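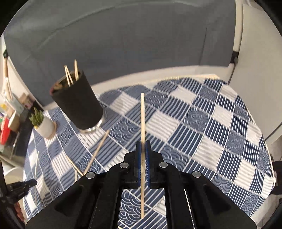 Skewer task: does fingertip padding matter more than demo count?

mwetwally_m
We finished the thin-object runs with the hand-held gripper. The task is to pick a wooden skewer off the table and put it in the cup with the others. Two sets of demos, same policy, same training settings. The only change was the fingers: bare, or lined with the blue pads. With the pads the policy got 13 of 15. Bare fingers got 2 of 15. I didn't expect a gap that big.

corinne_k
How thick are the pads? And did you retrain for the bare set or just swap fingers at test time?

mwetwally_m
Retrained. Each policy was tested with the fingers it was trained on. Pads are 2 mm.

gkolev
I don't buy it as a result about pads. The checkered cloth has stripes that could be confused with a skewer. Blue pads on a blue and white cloth also change what the wrist camera sees. You could be measuring vision. Run it on a plain cloth.

rhodri_ll
Disagree with Gorazd. If it were vision I'd expect misses, and the failures Magdy sent me were slips – the fingers closed on the skewer and it rolled out.

gkolev
Slips can start with a bad approach. Two millimeters off center and it rolls.

marwa.f
We saw something close to this on Hatik in September, with chopsticks. Padding helped the pick and did very little for the insert. Can you split the score by stage?

mwetwally_m
Yes, I have it logged. Both padded failures were at the cup, with the tip catching the rim. The bare ones were nearly all at the pick. I'll do the plain cloth next and post the numbers for both stages.

gkolev
Fine by me. Keep the cup the same.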